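# Binus Divided Tray, Smoke Gray

Item 2337. Sold singly or in a carton of 5. 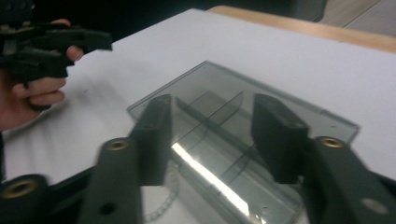
The Binus is the shallow tray in the Milgate drawer range. Most people buy it for pens, makeup or sewing notions, and it works on a shelf or desktop as well as in a drawer. It stacks with the older Vonitz trays, but the Vonitz lid does not fit it.

## Details

- Material: clear tinted plastic, with untinted dividers
- Finish: gloss
- Weight limit when stacked: two full trays
- Care: hand wash with mild soap, dry with a soft cloth

Do not put the tray in the dishwasher. Heat will warp the dividers. Window cleaners with ammonia leave a haze that does not come off, and nail polish remover will mark the surface right away.

## Fitting it in a drawer

Measure the inside of the drawer, not the front panel. Leave a little room on each side so you can lift the tray out for cleaning. In a deep drawer, a strip of non-slip liner keeps it from sliding when the drawer is pulled open fast. The liner is sold separately as item 764.

## Ordering

Orders placed before noon ship the same day from our Guillot warehouse. Cartons ship flat and need a signature. The smoke gray color is in stock. The amber color is on back order until September - we can take your order now and will charge the card when it ships.

Returns are accepted on unused trays in the original sleeve. For a cracked tray, send us the order number and we will mail a replacement. Replacement dividers are item 123 and come as a full set only.

Page updated 2021-02-23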